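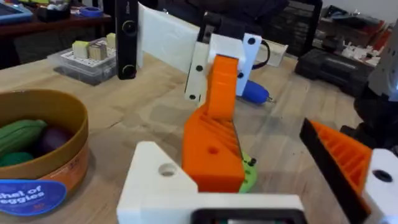
홈 연구노트 관측자료 파이프라인 회의록 검색

2026년 10월 27일
읽는 시간 9분

제목: Tollis 영역 경엑스선 광도곡선 재처리, 배경 모델 교체 건

지난번 노트에서 이어짐. 남아 있던 문제는 두 가지였다. 하나는 궤도 후반부에서 배경 계수율이 모델보다 높게 나오는 것, 다른 하나는 Wulel 파이프라인의 시간 보정 단계에서 광도곡선 빈 경계가 한 칸씩 밀리는 것. 오늘은 첫 번째를 먼저 처리했고 두 번째는 원인만 확인했다.

대상은 Tollis 영역의 고질량 엑스선 쌍성 후보. 내부 목록 번호로는 T-21. 동반성은 Be형으로 추정하나 분광 확인은 아직 없음. 관측 모드는 전부 동일하고, 검출기 이득 설정도 바뀐 적이 없다. 설정 파일 헤더를 다시 열어 확인했음.

1. 배경 모델

기존 모델은 관측 블록 전체에 대해 상수항 하나와 궤도 위상에 대한 1차항 하나만 쓴다. 조용한 구간에서는 이걸로 충분했다. 문제는 방사선대 통과 직후 구간인데, 활성화 배경의 감쇠 꼬리가 1차항으로는 흡수되지 않는다. 잔차를 그려 보면 통과 직후에 양의 값으로 올라갔다가 지수적으로 떨어지는 모양이 매번 반복된다. 변광으로 오인하기 좋은 모양이다. 실제로 이전 버전 광도곡선에서 플레어 후보로 표시해 둔 것 중 몇 개는 이 위상에 몰려 있다.

새 모델에서는 감쇠항을 두 개 넣었다. 짧은 것과 긴 것. 시간 상수는 블록마다 자유롭게 두지 않고 전체 블록을 한꺼번에 맞춰 고정한 뒤, 진폭만 블록별로 풀었다. 처음에 시간 상수까지 전부 풀었을 때는 짧은 쪽과 상수항이 서로 얽혀서 공분산 행렬이 나빠졌다. 고정하고 나니 수렴이 안정됨. 초기값을 바꿔 가며 다시 돌려도 같은 최소점으로 간다.

맞춤에 쓴 구간은 마스크를 씌운 빈 하늘 구간만. 목록에 있는 밝은 천체는 모두 제외했고, 제외 반경은 점퍼짐함수 날개까지 포함하도록 넉넉하게 잡았다. 제외 반경을 줄였을 때 진폭이 조금씩 올라가는 경향이 보여서 원래 값으로 되돌렸다. 날개 쪽 누설로 본다.

결과: 통과 직후 구간의 잔차 구조가 사라졌다. 남은 산포는 푸아송 예상과 비슷한 수준이나, 최저 에너지 채널 쪽은 여전히 약간 넓다. 이 채널은 전자 잡음 문턱에 가까워서 원래 믿지 않는 채널이다. 과학 분석에서는 15 keV 아래를 쓰지 않기로 한 기존 방침 유지.

2. 플레어 후보 재검토

새 배경으로 뺀 광도곡선에 베이지언 블록을 다시 적용했다. 사전 확률 항은 이전과 동일하게 둠. 바꾸면 비교가 안 된다.

- 방사선대 통과 위상에 몰려 있던 후보: 전부 사라짐
- 나머지 후보: 대부분 유지, 시작 시각이 조금씩 이동
- 새로 나타난 후보: 하나. 긴 노출 블록의 앞부분인데 영상에서 확인하기 전에는 목록에 올리지 않는다

새 후보는 섬광 검출기 쪽 계수율과 겹쳐 봐야 한다. 태양 입자 현상이면 차폐 검출기에서도 같이 올라간다. 차폐 검출기 자료는 받아 놓았으나 시각 체계가 달라서 아래 3번이 해결되기 전에는 맞춰 볼 수 없음.

3. 시간 보정 문제

Wulel에서 질량중심 보정을 두 군데서 호출하고 있었다. 사건 목록 단계에서 한 번, 광도곡선 비닝 직전에 한 번. 두 번째 호출에는 이미 보정된 목록인지 확인하는 조건문이 있는데, 이 조건문이 헤더의 시각 기준 키워드를 읽는다. 그런데 첫 단계에서 사건 열만 갱신하고 헤더 키워드는 갱신하지 않은 채 저장하는 경로가 있다. 분할 파일을 병합할 때만 이 경로를 탄다. 그래서 짧은 관측에서는 멀쩡하고 긴 관측에서만 밀린다.

재현 방법은 단순하다. 병합 옵션을 켜고 긴 블록을 넣으면 된다. 옵션을 끄면 나타나지 않음. 시험용 펄사 자료로도 돌려 봤는데, 접은 펄스 모양이 병합 여부에 따라 달라진다. 펄스 꼭대기가 번지는 정도라서 눈으로만 보면 놓치기 쉽다.

수정안은 두 가지.

가. 병합 경로에서 헤더 키워드를 함께 쓰도록 고친다.
나. 두 번째 호출을 아예 없앤다.

나 쪽이 깔끔하지만 사건 목록 단계를 건너뛰고 비닝부터 시작하는 사용자가 있어서 당장은 어렵다. 가로 간다. 고친 뒤에는 기존에 병합 옵션으로 만든 산출물을 모두 다시 만들어야 한다. 해당 산출물 목록은 로그에서 뽑아 공유 폴더에 두었다.

4. 주기 탐색

시간 보정이 끝나지 않았으므로 아래는 예비 결과이고 인용 금지.

롬-스카글 주기도를 궤도 주기 범위에서만 돌렸다. 이 범위에서는 한 칸 밀림이 결과에 거의 영향을 주지 않는다. 펄스 주기 탐색은 보류.

유의수준은 모의 광도곡선으로 구했다. 백색잡음 가정으로 1,000개를 먼저 만들었고, 이후 적색잡음 성분을 넣어 2,000개를 따로 만들었다. 백색잡음 기준으로는 긴 주기 쪽 봉우리가 꽤 유의하게 나오는데 적색잡음 기준으로 바꾸면 문턱 아래로 내려간다. 예상했던 일이다. 적색잡음 기울기는 자료 자체의 파워스펙트럼에서 맞춘 값이라 봉우리 성분이 기울기에 일부 들어갔을 가능성이 있다. 봉우리를 빼고 다시 맞춘 뒤 비교할 것.

창 함수도 같이 그렸다. 관측 간격 때문에 생기는 봉우리가 후보 주기의 정수비 근처에 하나 있다. 정확히 겹치지는 않지만 폭을 고려하면 안심할 거리는 아니다.

5. 위치 오차와 대응체

Orkia 목록과 교차 대조. 오차원 안에 광학 천체가 여럿 들어온다. 가장 밝은 것이 Be형 색을 보이지만, 이 영역은 별 밀도가 높아 우연 일치 확률을 무시할 수 없다. 우연 일치 확률은 오차원을 무작위로 옮겨서 계산하는데, 별 밀도가 균일하지 않은 점을 반영하려면 옮기는 거리를 제한해야 한다. 지난번 계산은 제한 없이 했기 때문에 낮게 나왔을 것이다. 다시 계산해야 함.

분광은 Rugemalira 쪽에 신청해 둔 시간이 11월에 잡혀 있다. Hα 방출만 확인되면 분류는 정리된다. 노출 시간 계산서는 지난 판을 그대로 쓰면 안 됨. 슬릿 폭이 바뀌었다.

6. 작업 환경 메모

- 모의 광도곡선 생성 시 난수 씨앗을 설정 파일에 기록하도록 바꿈. 이전 실행분은 씨앗이 남아 있지 않아 재현 불가
- 배경 맞춤 결과 파일에 모델 버전 문자열을 추가. 예전 스크립트는 이 열을 모르면 읽다가 멈추므로 읽기 함수도 함께 갱신해야 함
- 임시 디렉터리가 거의 찼음. 중간 영상 파일은 압축해서 옮김
- 응답 행렬은 최신판으로 통일. 구판과 섞어 쓰면 스펙트럼 기울기가 달라진다

7. 할 일

[ ] 병합 경로 헤더 수정, 펄사 시험 자료로 회귀 시험
[ ] 병합 산출물 재생성
[ ] 차폐 검출기 자료와 시각 맞춤, 새 플레어 후보 확인
[ ] 적색잡음 기울기 재맞춤
[ ] 우연 일치 확률 재계산, 이동 거리 제한 적용
[ ] 노출 시간 계산서 수정
[x] 배경 모델 감쇠항 추가
[x] 제외 반경 시험

추가: 저녁에 긴 블록 하나로 가안 수정본을 시험 삼아 돌렸음. 헤더 키워드는 제대로 들어간다. 두 번째 보정 호출도 건너뛴다. 다만 병합 순서가 시각순이 아닐 때 유효 시간 구간표가 정렬되지 않은 채 저장된다. 별개의 문제로 보이고 예전부터 있었을 것 같다. 비닝 함수가 내부에서 정렬하므로 광도곡선에는 영향이 없으나 노출 지도 쪽은 확인하지 않았다. 노출 지도 코드에서 구간표를 읽는 부분부터 볼 것.

댓글 2 공유 0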